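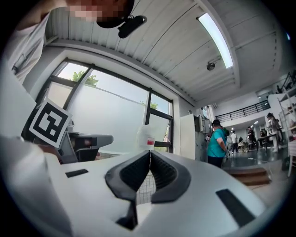

Noeline Halliday has kept the parish flood records at Saavedra since the old gauge board was replaced, and she begins by correcting the title of her own job. "I don't measure floods," she says. "I measure river level, at fixed intervals, and some of those levels are floods."

The distinction matters for the work she is now finishing with Gisela Barrientos, an archivist at Keledar. Between them they have transcribed 2784 handwritten readings from the mill ledgers. Of these, 1696 carry both a level and a time of day. The remainder give a level only, and have been entered in a separate table.

"A reading without a time can still be used for a monthly mean," Barrientos says. "It can't be used for a peak. People want the peaks, so there was some pressure to merge the tables. We declined."

The main difficulty was the datum. The millers took their zero from the sill of the sluice, and the sill was rebuilt at least once. Halliday found the change in a mason's bill filed with the July accounts. "He charged for raising it by one course of stone," she says. "He didn't say how thick the course was." She measured the surviving stones and applied a single correction, with the uncertainty stated beside it.

Ink was a lesser problem. Sevens and ones are hard to separate in one clerk's hand, and doubtful figures were read twice, by different people, before being accepted.

Asked whether the series shows a trend, Halliday is brief. "It shows a gap of 20 months, and then a different clerk. I would want that dealt with first."

The tables will be deposited at Keledar with scans of the ledgers. Barrientos is still checking the page references — the second volume was rebound out of order — and expects to have them done before the winter readings come in.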